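Kozma Rifle Club, range meeting minutes, December

Present: P. Virág (chair), G. Stamatopoulos, C. Szalai, O. Fodor. Apologies: T. Pintér.

1. Rimfire ammunition
Stamatopoulos reported 1000 rounds of club .22 LR in stock. Issue stays at 20 per shooter per evening. 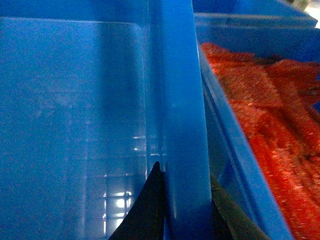

2. Loan rifles
Szalai gauged headspace on the eight bolt actions. Rack no. 156 is out of tolerance and is withdrawn until Millow supplies a bolt.

3. Backstop
Fodor tabled the Kinier quote for rubber facing.
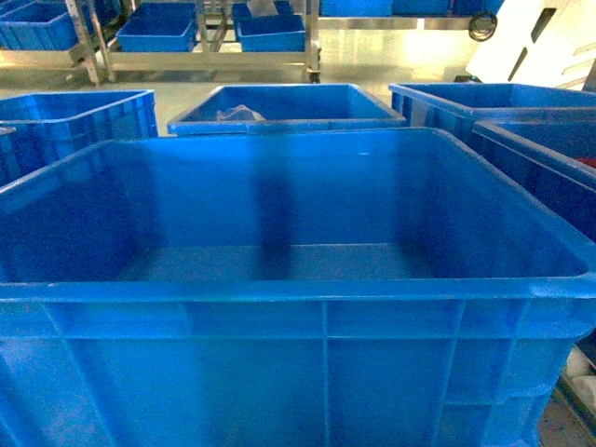

The quote excludes removal of the old facing. Fodor to obtain a revised price. Deferred.

Closed 8 p.m.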